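Toy table is back at the Wetmont spring swap

I got a sneak peek at the toy corner for this year's Wetmont swap, and I'm already in trouble (my shelves are full!). The blue tape squares are back, and so are the plush bears.

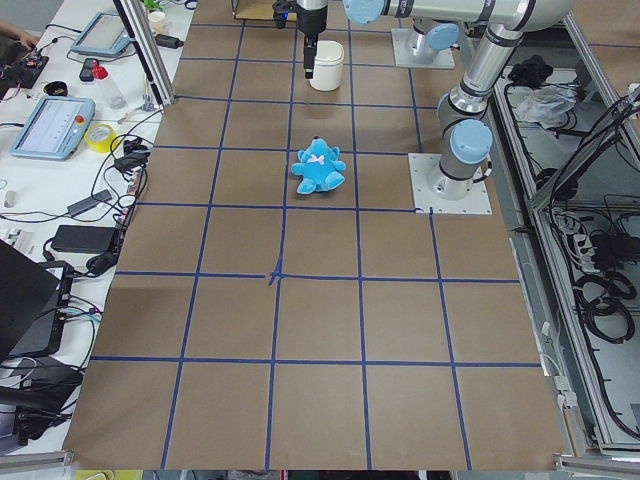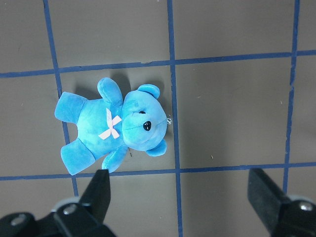

Blue bear, pink bow, looking for a home.

Bears go for $2 each, same as last March. The Clallotport sale brought in 600 people, and Wetmont is hoping for 1,000, so come early if you want first pick. Doors open at 9 a.m., and you can drop off toys at the side entrance until noon.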